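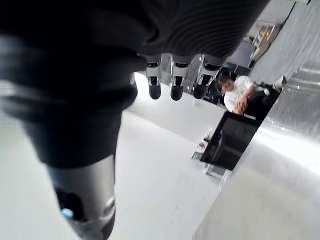
The Pale Floor

Magdy Filali took off his shoes at the door, although nobody had asked him to. The floor was so pale that he was afraid to put his street dirt on it. He left the shoes beside the wall with the toes pointing out, as his mother had taught him, and walked in his socks to the place where the sun came in.

It was March and the apartment was still cold. His sister had bought it in the winter, over the workshop of a man who repaired Hondas, and she had bought it mostly for the floor. She said this on the telephone many times. The kitchen was small, the pipes talked at night, but the floor was like milk. Then she had gone to Praltilport for her work, and she had asked Magdy to make the place ready before she returned.

"Only one thing," she said. "Father's box is there. Please look in it before I must."

So he sat down on the floor with the box between his knees. He could have taken a chair, but his father had always sorted things on the floor, and Magdy found that he had the same back and the same way of bending it. He put his head down and began.

The box was full of buttons. He had expected papers. He had prepared himself for papers during the whole bus ride, for letters and debts and perhaps a photograph of some woman he would not recognize. His father had been a tailor for most of his life, and it should not have been a surprise, but Magdy felt almost insulted. He took a handful and let it fall on the floor. The buttons made a noise like rain on a car.

After some minutes he started to put them in order. First by color, then by the number of holes, then again by color. The brown ones were the most difficult, for there are many browns, and a brown that is sure of itself in the shade becomes nearly red in the sun.

At four o'clock there was a knock, and the neighbor came in without waiting. She was an old woman with a green scarf, and she carried a plate with a cloth over it.

"I am Pao-chu Leung, from the next door," she said. "I heard something falling."

"I am sorry. It was buttons."

"I thought so. I said to myself, this is either buttons or teeth." She looked for a place to put the plate, and finally she gave it into his hands. "How many?"

"I don't know. My father wrote on the lid 436, but he wrote it a long time ago."

Mrs. Leung held the wall and lowered herself slowly until she was also sitting. It took a while. Magdy wanted to help her, but he had the plate. When she was down, she pulled a small group of buttons to her side with the edge of her hand, and she began to count them under her breath in a language he did not know.

They worked like this until the sun had moved away from them. Under the cloth there were small cakes with sesame, and they ate them with one hand. She told him she had worked in a coat factory called Clurkonex when she was a girl, and that on a good day she could sew on up to 2,000 buttons, but with a machine, so it was no reason to be proud. He told her that his father never used a machine for buttons. He used to say that a button is the only part of the coat which a man touches every day, and then he would bite the thread.

"Did he bite it on the left side or on the right side?" asked Mrs. Leung.

Magdy had to think. He closed his eyes and saw his father at the window, the lamp, the blue cloth over the knee. He saw the head go down.

"On the left," he said.

"Me also. Look." And she opened her mouth and showed him a tooth which had a little notch in it, very fine, like a cut in paper.

He could not speak for a moment. His father had had this notch. Magdy had seen it every day of his childhood and had not thought of it again, not in the hospital, and not after.

"So," said Mrs. Leung. "I have 68 here, all with four holes. Write it down, please, before I forget."

He looked for paper and there was none, so he wrote it on the lid, under his father's number. The pencil did not go well on the cardboard. She was already pulling the next group toward her, the brown ones, and complaining that it was getting too dark for brown. He stood up in his socks and went to find the lamp.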